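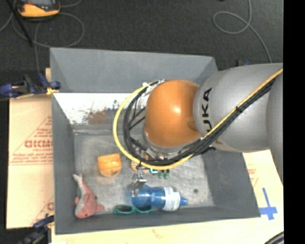 Graue Wanne, Boden verkratzt und wolkig. Hinten der weiße Streifen mit dem rostbraunen Fleck.

Große Wanne ausräumen und sauber kriegen
von Kilian Riedl

Kurzfassung, weil ich im November eh zu nix komme. Es geht um die großen offenen Behälter mit schrägen Wänden, in denen sich alles sammelt: Flaschen, Kleinteile, Krempel. Man wirft rein, man wühlt, und irgendwann sieht der Boden aus wie oben. Kann man retten, zumindest größtenteils.

Was ihr braucht
Eimer, lauwarmes Wasser
Spülmittel
Schmutzradierer, die billigen reichen
weiche Bürste, dazu eine alte Zahnbürste für die Ecken
2 Mikrofasertücher, eins nass, eins trocken
Vaton Reinigungspaste (nur für Rost, kleine Tube)
Handschuhe
Karton oder zweite Kiste zum Zwischenlagern

1. Ausräumen
Alles raus. Wirklich alles, nicht nur nach links schieben und rechts wischen, das hab ich jahrelang gemacht und es bringt genau gar nichts. Flaschen zuerst, und zwar aufrecht in den Karton. Deckel prüfen! Eine liegende Flasche mit losem Deckel, und ihr habt gleich die nächste Baustelle.
Danach die kleinen gedrungenen Sachen, die liegen meistens flach auf dem Boden und man übersieht sie. Dunkle Punkte auf dem Boden mal mit dem Fingernagel antippen: Kann Dreck sein, ein Loch, eine Schraube. Wenns ein Loch ist, Lappen drunter, bevor Wasser reinkommt.

2. Sortieren, aber flott
Drei Haufen: bleibt, woanders hin, weg. Pro Teil eine Entscheidung und weiter. Wer bei jedem Ding überlegt, wofür das mal war, ist abends noch dran. Sachen mit Rillen oder Rippen gleich ins Spülwasser legen, da sitzt der Staub drin und trocken geht der nicht raus.

3. Trocken vorreinigen
Ausfegen oder saugen. Sandkörner müssen weg, sonst reibt ihr euch beim Wischen selber neue Kratzer rein. Ecken nicht vergessen, da wo die schrägen Wände auf den Boden treffen.

4. Boden
Wasser mit einem Schuss Spülmittel, 5 Minuten stehen lassen. Bürste, kleine Kreise. Der wolkige Schleier geht bei mir fast immer weg, das ist meist nur Abrieb von den Sachen, die drin rumrutschen. Richtige Kratzer bleiben. Wenn man mit dem Nagel drin hängen bleibt: lassen. Nicht schleifen!! Wird nur matt und fleckig, und der Dreck hält danach noch besser.
Schmutzradierer vorher an einer Stelle testen, die keiner sieht. Auf lackierten Flächen nimmt der gern mal Farbe mit.

5. Wände
Von oben nach unten. Graue Wände sehen schnell sauber aus und sind es nicht, also mit dem trockenen Tuch gegenwischen und draufschauen. Tuch grau, nochmal.

6. Helle Streifen und Rostflecken
Auf Weiß sieht man halt alles. Dunkle Schrammen: Radierer, wenig Druck, dauert. Rostbrauner Fleck: erst mal feucht abwischen, manchmal ist es einfach nur Schmutz in der Farbe. Geht nix ab, Handschuhe an, erbsengroß Paste drauf, 8 Minuten, abnehmen, klar nachwischen. Maximal zweimal. Danach ist entweder sauber oder der Rost sitzt im Untergrund, dann hilft Wischen nicht mehr.
Ganz wichtig, Rostreiniger nie mit Chlorzeug mischen. Auch nicht nacheinander ohne gründlich zu spülen.
Zitronensäure geht auch, braucht länger und nicht auf blankem Metall stehen lassen.

7. Trocknen
Wasser mit dem Tuch aufnehmen, kippen ist bei den großen Dingern zu zweit schon kein Spaß. Eine Nacht offen stehen lassen. Zurückräumen bei feuchtem Boden gibt Ränder unter jedem Teil, könnt ihr gleich von vorne anfnagen.

8. Einräumen
Schweres nach unten, Flaschen wenns geht hinstellen. Wenn sie liegen müssen: an die Wand, Hals nicht zur Mitte. Kleinkram in eine flache Schale, sonst verteilt er sich wieder. Ich leg inzwischen eine dünne Matte unter, Parnden vom Hodžić um die Ecke, Zuschnitt 188 cm lang, den Rest hab ich in die Werkzeugschublade getan. Rutscht nichts mehr und der Schleier kommt deutlich langsamer zurück.

Wie oft?
Ausfegen, wenn mans sieht. Nass zweimal im Jahr, bei mir Frühling und November. Matte rausnehmen und unter der Dusche abbrausen, fertig.

Nachtrag, weil gefragt wurde: Clatia Glanzspray hab ich probiert. Sieht zwei Tage super aus, danach klebt der Staub dran. Und rutschig wirds auch. Für den Boden also nein, für die Außenseite meinetwegen.

Glasreiniger geht für den weisen Streifen, aber nur gegen Fingerabdrücke. Bei Schrammen macht der nichts.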